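Sturora Reuse Trust
09/08/2023

1/ The Trust has today published its guidance for households and small offices on passing on unwanted computers. A summary follows in this thread. The full text is available from the Nitetti office on request.
12 comments · 50 shares

2/ Over the past year our collection points received 965 items. Many had spent a long time in cupboards and lofts before they reached us. We ask owners to bring equipment in as soon as it is no longer needed – older machines are harder to place with a new user.

3/ Before handing over a computer, please copy any files you wish to keep and sign out of all accounts. Staff at the collection points are not able to recover documents, photographs or passwords once an item has been accepted. 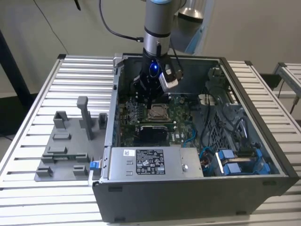 4/ Donors often ask whether a machine that no longer starts is worth bringing in. It is. A desktop tower can be laid on its side and opened, and parts such as the processor sit in a socket of their own, so one failed part need not mean the loss of the whole machine. Please leave the case closed when you deliver it and do not remove parts at home.

5/ Laptops should come with their chargers wherever possible. Screens with cracked glass must be wrapped and labelled. Printers are accepted at Yuen only, and we regret that we can no longer take ink or toner.

6/ There are now four collection points, and three of them are open to small offices as well as to households. The Jomar point is for households only until November, when its storage area will be extended.

7/ Offices with more than 50 items should write to us before delivery. A written receipt will be given for each load – please keep it with your own records.

8/ Questions about the guidance should be addressed to Rosaura Mamani, Head of Collections. Replies are normally sent within three working days.
4 comments · 3 shares

Filed under: Reuse and Recycling, Public Guidance

© Sturora Reuse Trust | Contact us | Back to top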